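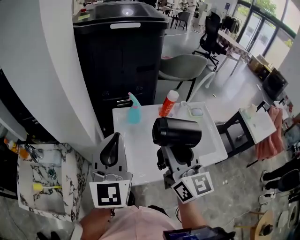 Washbasin counter

Category: Bathroom fittings | Household surfaces
Reading time: 2 min

A washbasin counter is a flat surface built around, beside or in one piece with a washbasin. It holds the items used for washing and grooming and carries splashed water back towards the bowl. The term covers domestic fittings as well as those in salons, hostels and changing rooms.

Form

In the one-piece type, the basin and the flat area are moulded together and there is no joint to seal. The basin may be set centrally or to one side. An offset basin leaves a single wide area of counter, which suits tall bottles and small appliances. Shallow basins are easier to wipe out but splash more readily, and the height and reach of the tap are chosen with this in mind. A curved tap with a high arch leaves room beneath it for filling a jug or rinsing hair.

Gape's survey of rented flats in Huneck recorded counters in 267 bathrooms. The usual width was about 600 mm, and 65 of the rooms had no other shelf within reach of the basin.

Items kept on the counter

Bar soap is normally kept at the back rim in a dish. A dish with ridges or drain holes lets the bar dry between uses. Spray bottles and upright bottles are placed along the rear edge, where they are less likely to be knocked over. Cleaning products should be kept apart from those used on the skin - a separate corner is the least that is advised, and a closed cupboard is preferred where there are children.

Waste bins stand on the floor next to the counter or behind it. A lidded bin keeps out splashes.

Hair dryers

The hand-held hair dryer consists of a barrel, a handle and a mains cord. Air is drawn in through a grille, commonly at the rear of the barrel, and leaves by the nozzle at the front.

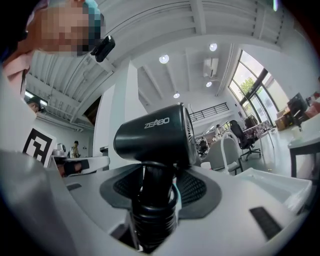

The grille collects lint and should be brushed clean with the dryer unplugged and cool. A blocked grille reduces the flow of air and may cause the thermal cut-out to operate. The cord should not be wound tightly round the handle, as repeated bending weakens it where it enters the grip.

A dryer should not be left plugged in near a filled basin. Sachdeva and Sandhu recommend a hook or drawer away from the bowl - the Cadwaladr pattern of counter has a drawer for this purpose at its dry end.

See also: Soap dish; Mixer tap; Vanity unit

We use cookies to remember your reading preferences. Accept | Manage settings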